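Dec 31, 2020
Notebook, bench side, Cestton workshop

Last entry of the year, so I'm going to ramble a bit and get down what I've been chewing on since June, when the two-arm benches went in and everybody's job got shuffled. Tineke asked me to write up the tidy-up tasks for whoever takes over my shift pattern, and I will, but first the part that won't fit on her form.

When I started at this bench my day was hands. Pick, sort, set down, repeat. Now my day is mostly watching, resetting, and writing down why an attempt went wrong, and I'm more tired at the end of it than I used to be! Eifion says the same. He calls it "babysitting fatigue" and he takes his six-minute walk every hour whether the log is caught up or not. I've started doing it too.
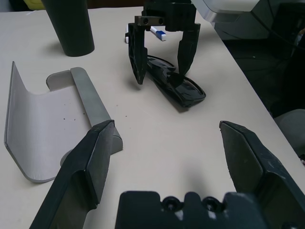 The other thing is that we talk less. On the old line at Tullard you could chat all morning while your hands got on with it. Watching doesn't leave room for that – you look away to answer somebody and you've missed the exact moment the grip slipped, and then the note you write is a guess. I've written a few of those guesses myself and I'm not proud of them. I'd like to try working in pairs next year, one watching and one writing, swap every 60 minutes. Tineke thinks it'll look expensive on paper. Maybe so, but a log full of "dropped it, not sure why" isn't cheap either.

Pay grades: still no answer. We've all moved from "operator" to "bench lead" in the shift software and the money hasn't moved with it. I've asked twice. Putting it here so there's a record that I asked.

OK, handover stuff, for whoever gets this.

Call your starts out loud. It feels silly and you should do it anyway.

Don't straighten things up between attempts unless the sheet says reset. My habit from packing was to square everything off, and I wrecked most of a morning's comparisons that way (sorry again, Eifion).

Fingertips get wiped at the start of the shift and checked for wear at the end. Spare pads are in the Derkoteck drawer, bottom left. We're down to three sets, so please reorder before you open the last one. 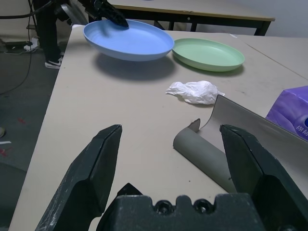 I had a long argument with Eifion over what counts as a hard object. He goes by weight, I go by how much the thing changes shape when you touch it, and I still think I'm right. Plates I'd put in the middle: they keep their shape, fine, but the finger goes to the rim and a rim doesn't give you a lot to work with, like that blue one with its edge over the green. A crumpled tissue weighs nothing and is a new shape every time, and so is anything that wants to curl up on itself. Eifion's list has those down as easy. I've penciled question marks next to them and he has rubbed out one so far.

We should pass attempt number 3000 in the first week back, if the count in the shift software can be trusted. Tineke wants to do cake. I said only if we get to eat it sitting down, away from the benches, all of us at the same time. That hasn't happened since the changeover and I think it would do more for us than the new chairs did.

Still to do: print the revised reset sheet, chase the pay grade thing a third time, ask Tineke about pairs again, find out who has my good pencil.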